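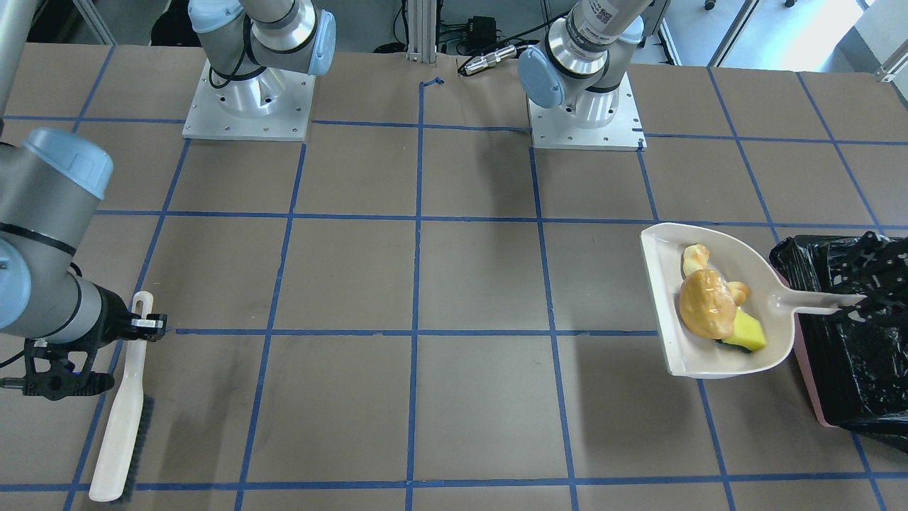
I have lived in Cerkberg for 18 years and I still think we clean our shared spaces all wrong. My building on Vudwood Street pays for a deep clean every April, and everyone walks around feeling virtuous for a week or two — then the lobby goes gray again. Give me brown paper over the table and a plain hand brush any day! Three minutes on a Thursday night beats one giant heroic scrub (and it's a lot cheaper, which my neighbors never want to hear).

I know the other side. People are tired, they have kids, they'd sooner pay and forget it. Fine. But when you sweep your own landing you start noticing things, like the loose stair or the bulb that's been out since winter. Over in Flustton they split the chores between floors, and I'd move there tomorrow if the rent were lower.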